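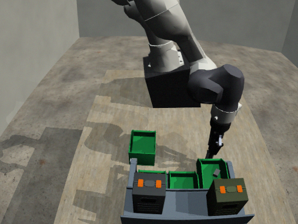 Robotic arm over a grey tray and green bin (computer rendering).

BUS CHANGES AND LATE START — PLEASE READ

Quick one before the bell. The Flesdale run changes from 13th September. Route 14 no longer stops at Grastari Road, kids get on at the Tsakiris Street shelter instead. Same driver, same colour sticker on the window. Pick up is 5 minutes earlier so please be there, the bus can't wait.

Reason is the bridge works. Council told us July, then told us something else. We now have it in writing that the detour stays til end of term. Sorry. We know it's a pain for families on the Evura side, and Paraschiva Dobre in the office is keeping a list of anyone who can't make the new stop. Ring her or drop in, mornings best.

Year 7 and 8 start late that same day — staff training first period. Library open from the usual time for anyone who gets dropped early. Mr Panagiotou will be in there. Bring a book or some homework please, no phones.

Also travel passes. 490 went home, 400 forms back so far. If yours is in the bottom of a school bag, dig it out! No form no pass, and the old ones stop working when the new timetable kicks in. Spare forms at the front desk or ask your homeroom teacher.

Bike cage gets a new lock too. Code from Areti Katsaros, students have to ask in person, we wont be emailing it.

Canteen menu next issue, ran out of room.

— Fotis Manolakis, Deputy Principal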